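**Rusero kitchen sim pack, a month in.** I said in August I'd write this up once I'd used it on a paying job. Posting it in pieces.

**2/** What it is: a set of simulated kitchens for training and testing arm policies. You get the rooms, the cabinets with working hinges and slides, a parallel gripper model, and a wrist view. You bring your own policy. It runs on your own machine, no cloud account needed.

**3/** I paid for the small license. It comes with 15 kitchens. The full one has 284, and Solange Sampaio at Namport has that, so anything I say about the big set is from an afternoon on her workstation.

**4/** Install was fine. One dependency wanted an older version than I had. Fixed it in ten minutes with a clean environment. The docs cover this, on the second page, under a heading I skipped.

**5/** First thing I checked was contact. I care about cabinet fronts more than anything else in a kitchen. Our client wants doors and drawers opened, and a pack that cheats on contact is no use to me.

**6/** It doesn't cheat much. Fingers stop at the panel. Handles can slip if you grip them badly. I had one drawer that let a fingertip sink in a few millimeters under heavy load, and Rusero patched it the same week I reported it.

**7/** Wrist view next. Most packs I've tried light everything like a showroom. This one lets surfaces go dark, and you can set the light per kitchen or randomize it. I left it on random for most of my runs. 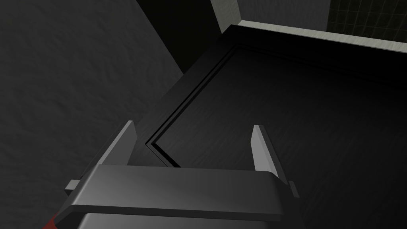
**8/** Dark cabinet fronts were the hardest case for our policy by a wide margin. On pale doors it found the edge of the panel early and lined up well. On near-black ones it hunted, backed off, and tried again. That's our problem to fix, and I'd rather find it here than at the client's place.

**9/** The inset grooves on shaker-style fronts are modeled as real geometry. I checked the mesh. If your fingertip drags across one, you get the bump. I've used packs where that was only painted on.

**10/** Speed: on my desktop I get through 200 short episodes overnight with the wrist view rendered at full quality. Turn the quality down and it goes a lot faster. I trained on low and tested on high, and the drop was small enough that I'll keep doing it.

**11/** Things I don't like. The cabinet editor is slow. Changing a door finish means reloading the whole kitchen. Hinge stiffness is one global number unless you edit the files by hand, which I did, and it took most of an evening.

**12/** Also, the walls. Rough plaster and tile look good but they eat memory. If you have a smaller card, swap them for the flat versions. There's a switch for it in the scene settings.

**13/** Rommel Soriano asked how it compares with Osum. I used Osum for around a year. Osum has better small objects — cups, cutlery, food boxes. Rusero has better furniture. If your job is tabletop picking, stay with Osum. If your job is opening things, I'd move.

**14/** Support has been good. Florante Sison answers most of the tickets and reads the logs you attach before replying. Longest wait I had was two days. He also told me plainly that per-hinge stiffness is planned but has no date.

**15/** Price. I paid 2000 for the year for one seat. That's on the high side for somebody working alone. I can bill part of it to the El-Sayed job, so it works out for me. If it's a hobby project, ask them about the short license first.

**16/** Visitación Salcedo asked in the replies if you can import your own cabinets. Yes. It takes a mesh plus a small text file that says where the hinge is and how far it opens. My first import opened inward through the shelf. I had the axis sign flipped.

**17/** Does it carry over to a real arm? Too early for me to say much. I've only run the trained policy on one physical test door, a white one with a bar handle. It opened it most of the time. Dark fronts are next, once Honeylyn Galang has the test rig painted.

**18/** I'm renewing the small license. I'd like the full one, but 15 kitchens with the randomizer turned up has been enough for this client so far.

**19/** My config files are going up later tonight, including the hinge edits. Back up your originals before you copy them over — the updater overwrites that folder without asking.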